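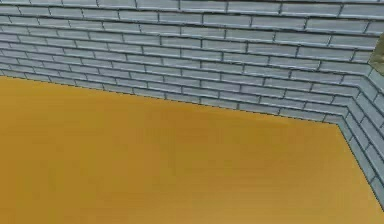 *Celari sim, corner view: yellow floor, gray brick.*

May, late evening

Day 14 of the Celari trial and I'm still grinning! I got the corner room loaded tonight, and I love how fast it comes up now — 23 seconds from launch, where the old Penby package gave me time to make tea and drink half of it. The floor is a mustard color I'd never pick for a real shop, but it's easy on the eyes, and the brick lines are clear enough for me to tell one wall from the next.

Ran the wall-following routine 20 times after supper. It clipped the corner on 2 of them, both with my turn rate set too high (my fault, I'd been greedy). Setsuko Hosoda says to lower it before I touch anything else, and she's been right all week.

Things I don't love: the save menu is buried, and the manual skips straight past camera setup. I wrote to Hendrik Dijkstra at Groen about both. The license for the Cumness workshop is still up in the air, but I want it badly.

Tomorrow — slower turns, then the ramp room. Must remember to back up the settings file first.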